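Craft Knives, Caps and Good Order on the Worktop

The Dresto pages have, until now, been given over almost entirely to paper: its weights, its grain, and the many ways in which it may be spoiled. Several readers have written to request guidance on the tools themselves, and in particular on the slim hobby knives with coloured metal handles which appear so often in these entries. It is the purpose of the present post to set out how such knives are kept, capped and put in order, and to record one or two changes to the practice described here in April.

The knives in question are of the ordinary pen-shaped kind. A small blade is held in a collar at one end of a slender handle, and the handle is ribbed near the grip so that it may be turned between finger and thumb. They are light, inexpensive and very well suited to windows, tabs and curved edges. They are also easily mistaken for pens when capped, and this accounts for a good part of what follows. A visitor to the house who reaches for something to write with should not be handed a blade.

On caps

Each knife is sold with a translucent plastic cap. It has been my settled view for many years that the cap is as much a part of the tool as the blade, and that a knife without one should be regarded as out of service. The caps are nevertheless the first things to go missing. They are pale, they are light, and they roll. On a strongly patterned surface they can be surprisingly hard to find again, and a cap dropped on a rug may be considered lost until the following spring.

The rule now observed is that a cap, once removed, is laid at the back of the table with its fellows, and is not put down anywhere else. It does not go into a pocket, a saucer or the lid of a tin. At the close of work the caps are brought forward and matched to the knives, and any surplus cap indicates at once that a blade is still uncovered somewhere.
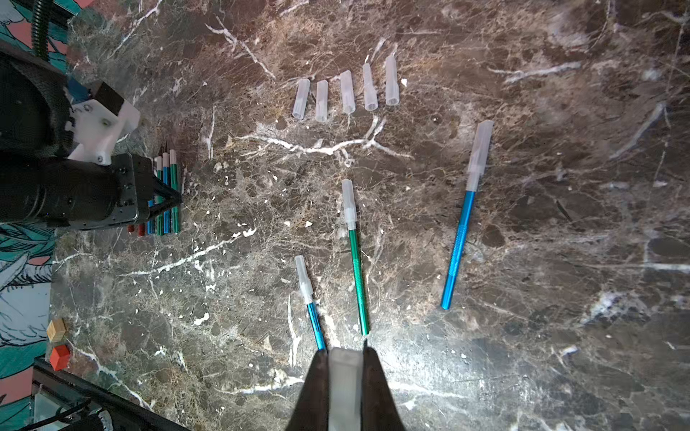
Caps set out in a row on the marble, with capped knives in front.

The rule is simple to state and rather less simple to keep. I have found that it holds best if the row is begun with the very first knife of the session, before there is any clutter to contend with. Once a few offcuts have gathered at the back of the table the caps tend to be set down among them, and from there they are liable to be swept into the waste paper.

A further word is required on the manner of replacing a cap. The knife should be held still, with the blade pointing away from the body, and the cap brought to it slowly and in a straight line. The fingers should grip the sides of the cap and must at no time cover its open end. A cap that resists should be withdrawn and looked at. It may have a fragment of card lodged inside, or the blade may have been fitted at a slight angle, in which case forcing the matter will split the plastic and may well do worse. Split caps are thrown away. They are not mended with tape.

On the worktop

Marble is handsome and easily wiped down, and it is an excellent surface on which to lay out tools. It is a poor surface on which to cut. The blade will skid, the point will be lost, and the stone may be marked. All cutting is accordingly done on a mat, and the mat is put away before the knives are sorted. The Pidivow mat mentioned in the previous entry continues to give satisfaction, although it has developed a slight curl at one corner and is now stored flat beneath the atlas.

Veined stone presents one other difficulty. Small pale articles disappear against the lighter streaks, and a loose blade is smaller than any cap. It is therefore my practice to look over the whole surface from a low angle once the tools have been gathered, and to do so again after the lamp has been moved. The second look has found things that the first did not. The sleeve of a cardigan is not a suitable instrument for this inspection.

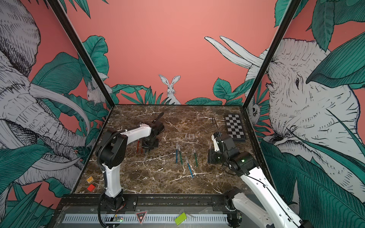 The question of how many knives ought to be out at any one time has been raised more than once in correspondence. For a single piece of work, 2 will suffice: one with a fine point for detail and one with a broader, angled blade for longer cuts. A third may be justified where heavy board is involved. Beyond this the worker is merely saving himself the trouble of changing a blade, and the table becomes crowded with handles lying in every direction.

Sorting is another matter, and for that purpose the whole collection may properly be brought out together. I allow 30 minutes for the task and prefer to do it in the morning, when the light is good. Children, cats and cups of tea are kept elsewhere for the duration.

On arranging the knives

The following procedure has been adopted after some trial.

All handles are laid in the same direction, with the blade ends away from the person sorting. No exception is made to this, even for a knife that is to be picked up again at once.

The knives are placed side by side with a finger's width between them. Handles which touch or cross are separated before anything is lifted, as the raising of one will roll the other.

Caps are removed only when everything is lying straight. Each blade is then examined for chips, rust and dried adhesive, and the collar is checked for tightness. A collar that can be turned with light pressure is too loose for use.

Blunt blades are taken out with pliers and placed in a lidded metal tin marked for the purpose. They are not put loose into household rubbish. The tin now in use once held Muriithi shortbread and has several years left in it.
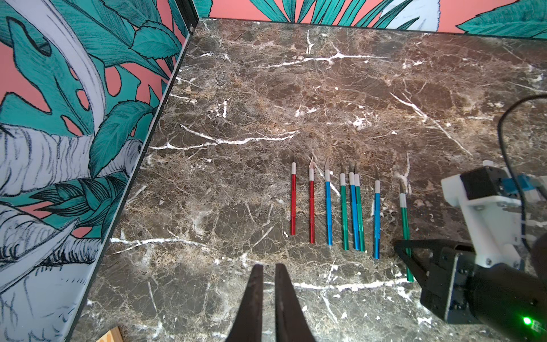
Red, blue and green handles side by side, with the blades uncovered for inspection.

Some readers assign a meaning to the colour of the handle, keeping one colour for card and another for fabric or film. I did attempt this. The scheme was sound in principle, but it depended upon my remembering it, and the green handles were soon being used for everything. A small paper label wrapped about the end of the handle has proved more dependable. It should be kept well clear of the grip and renewed when it becomes grubby.

Others arrange by the shape of the blade, and this has more to recommend it. Fine points are placed at one side and angled blades at the other, and the knives are returned to storage in the same order.

On storage

The capped knives were formerly kept upright in a jar. I no longer advise this. A jar encourages the hand to descend from above, and it is not always evident from above which end of a handle is uppermost. They are now kept lying flat in a shallow drawer lined with felt, in a Jirer cutlery insert cut down to fit. Spare blades remain in their original packet at the rear of the drawer. Pencils have been moved to the drawer beneath, so that the two are not confused by anybody in a hurry.

Correspondence on adhesives has been received and will be dealt with in the next entry. Readers who asked for the measurements of the drawer insert are advised that these will be added below once I have found the tape measure.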